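Randomizing colors in sim, take three

I said in the last post that I would write up the color randomization runs once they finished. They finished in November and I have been slow, so this covers those plus the follow-up I did afterward.

Quick recap for anyone who skipped the earlier ones. Zellus is the small policy I train entirely in simulation, on wrist camera input only, with no overhead view and no depth. The task is the drawer task: approach the handle, close on it, pull. The simulator is Hidinby, which I wrote and which looks like something from a 1990s game. Flat polygons, almost no textures, one light. Lockyer is the real arm on my bench. The question I have been stuck on since spring is how ugly the simulated pictures can be before the policy stops working on Lockyer.

In take one I trained on a single set of colors that I had matched by eye to my bench. It did great in sim and was useless on the arm. In take two I jittered those colors a little, plus or minus a bit of hue and brightness. Slightly less useless. Take three is the one where I gave up on matching anything. Every episode now picks colors for the walls, floor, and furniture from the whole range, and light level is drawn separately, including levels I would have called too dark before.

The setup was 1000 training scenes, each with its own colors and camera offset. The camera offset matters because the mount on Lockyer is printed and never sits quite the same way after I take it off. I moved the simulated camera by up to a centimeter and tilted it by up to 4 degrees. Everything else stayed the same as in take two, including the network and the number of updates, so that I could blame any change on the colors and the camera.

Results on the arm, same drawer, same start poses as before, 52 trials per policy:

Take one: 3 successes
Take two: 11 successes
Take three: 31 successes

I count a success as the drawer open past the tape mark with no help from me. Grabbing the handle and slipping off is a failure. Grabbing the front panel by its edge and getting it open anyway is also a failure, although it happened twice and I was tempted.

So that is a big jump, and I wanted to know which half of the change did it. I ran two more policies, one with only the wide colors and one with only the camera offset. Wide colors alone got 22. Camera offset alone got 14. I would not read much into the exact numbers with this few trials, but the order matches what I saw while watching them. The colors-only policy goes to the right place and then closes a little to one side. The offset-only policy mostly does not find the handle.

The dark scenes were the part I was least sure about. In some of the renders the wall and the floor are both so dim that I have trouble telling where one ends. My guess was that these were wasted samples and that the policy would do better without them.

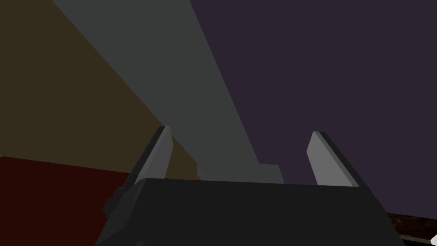
I tested it by throwing out the darkest scenes, which left 700, and training again from scratch with the same number of updates. That policy got 24 on the arm. With the blinds open it was about as good as the full one. In the evening, with only the desk lamp on, it fell apart, and most of the difference between 31 and 24 comes from those evening trials. So the dark scenes stay in.

One thing I did wrong and had to redo. For the first batch I was randomizing the color of the gripper along with everything else, because the code looped over every body in the scene and I forgot to leave it out. The fingers are in the wrist view all the time and on the real arm they never change color. Training with random fingers was slower, and the policy was hesitant about closing. I fixed the gripper colors, reran the batch, and the numbers above are all from after the fix. If you use the Clondon config files I posted over the summer, check the exclude list. The version that was up until last month has the same bug.

What I have not tried is texture. Almost everything in Hidinby is a flat color and my actual bench is a mess of scratches and tape. I expected that to matter more than it did. The failures I looked at were mostly approach angle, where the arm comes in too low and a finger bumps the underside of the handle. That looks to me like a problem with the start poses in training, which are too tidy.

Next I am going to widen the start poses and leave the rendering alone for a while. I also want to try a second drawer with a different handle, once I find one that fits on the bench. The configs for take three are in the usual folder, with the seeds, and the trial log is a plain text file next to them.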